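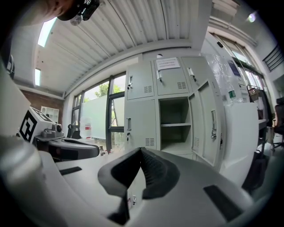
Gadisa Woldemariam thinks the tag pose should not be trusted at all when it comes from the outer ring of the fisheye, and that we lose less by dropping those samples than by smoothing them. I wrote his comment first so I don't forget it. My own opinion was the opposite until this afternoon.

Notebook, Nistwood, Sunday, second session

Problem from last time: the relative pose between left and right gripper jumps when the marker is seen at a steep angle. The square looks almost the same for two different rotations, and the solver picks one, then the other. In the replay it looks as if the wrist flips and comes back.

What I changed in the Gito tracker:
- both solutions are now kept, with their reprojection errors
- if the errors are close, take the one nearer to the prediction from the IMU
- if there was no detection for more than 7 frames, reset the prediction and mark the segment as "unsure"

The first version of this was wrong. I compared rotations in the camera coordinates and the prediction was in the world coordinates, so naturally it chose the bad one very often. Lost one hour. Braulio Beltrán found it when he printed the two matrices next to each other.

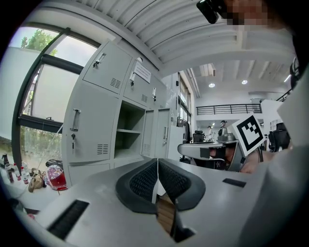
After the fix I ran the replay again on 200 segments. Flips are left in 23 of them. Before the change it was 76. The remaining ones are mostly at the start of a segment, where there is no good prediction yet - the first detection decides everything, and if it is wrong the filter follows it happily.

I also tried Gadisa's idea with a simple radius limit on the tag center. The flips go down more, but the gaps become longer and then the reset comes too often. Maybe the limit should depend on the tag size and not only on the radius. Not decided.

To do:
- run the solver backward from the end of the segment and compare
- ask Braulio if the Ayala export keeps the "unsure" flag, I suspect it is dropped silently
- redo the lens calibration with more corners near the border
- rename the config, "new_new" is not a name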